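Weklow Fold-Over Box Liners, Spotted
Home / Packing & Storage / Liners / Weklow

Pack of 10
Colour: tan with yellow spots
Bag size when flat: 600 mm deep
In stock at Nurkadlow, ready to go out

We've been selling plain box liners for years, and they do a perfectly good job, but I have to admit I was thrilled when the Weklow ones came in with spots on them. They're a see-through tan with little yellow dots all over, and they cheer up an ordinary cardboard box no end! I keep one on the craft table at home for paper offcuts and bits of ribbon, another by the back door for the op shop, and my sister has pinched three for her wool.

The idea is a simple one. You drop the bag into an open box, push it down into the corners with your hand, and fold the extra over the rim so it hangs down the outside like a cuff. We've had them made generously long so there's plenty to fold, even in a taller box – I always found the old ones stopped just short and slid back in the moment you put anything heavy in them. When you're done, lift the cuff, gather it up and tie it off, and your box is ready for the next lot.
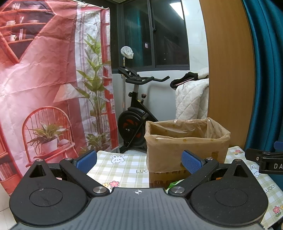 Weklow spotted liner in a brown cardboard box, folded over the rim, on our plaid bunny tablecloth.

A few people have asked about the tablecloth, so yes, we do stock it! It's the Hapeta wipe-down cloth in pale green and cream plaid, with the cartoon bunnies, the pink flowers and the word LUCKY in the print, and you'll find it under Kitchen & Table. It's become a bit of a favourite around the shop, and Muthu Murthy, who does our packing, has asked for one for his own bench.

Getting the best out of your liners

Open the flaps of the box right out before you start, or trim them off neatly if you don't need them. Let the air out from underneath as you press the bag down, otherwise you get a big balloon in the bottom that takes up half your room. For anything with sharp corners (picture frames, old tins, that sort of thing) pop a sheet of folded newspaper down first. I wouldn't use them for hot ashes or for food you're planning to eat.

They store flat in a drawer and weigh next to nothing, so postage is cheap as chips. If you'd like a bigger quantity for a school fete or a house move, ring and ask for Marama Ashby on extension 53 and she'll sort you out a carton price. The next delivery is due in January.

Goes well with: Sinetti paper tape, Hapeta wipe-down tablecloth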